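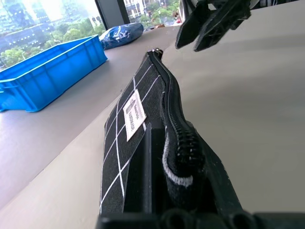

Paper is the difficult material, the guide at Kovács told us before we had even put on our shoe covers, and foil is the easy one. I did not believe this, as our company buys both and the foil costs us more worry.

The visit in Hultau was on a Sunday in May, when only 2 of the 6 lines were running. We started at the store of paper rolls, then went to the hall where lunch boxes are pressed. The sheet is cut, gets its folds, and is formed by a heated tool. I asked about the corners, where our boxes from Drerthorpe often leak. They showed me a deeper fold, and I took 12 pieces home to test with soup. 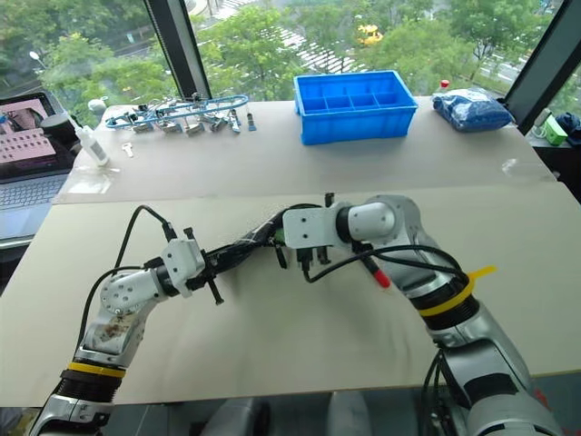

A visitor from Hitimside wanted to know if the lids could be ordered separately, and the answer was yes, from 200 cartons. For a small kitchen this is too much, I think. Maybe two or three kitchens can share one order.

After the coffee we saw the stacking and packing. It was very loud there and I missed a part of the explanation about storage. The price list will come by mail. I still have to ask how long the boxes can stay in a humid room.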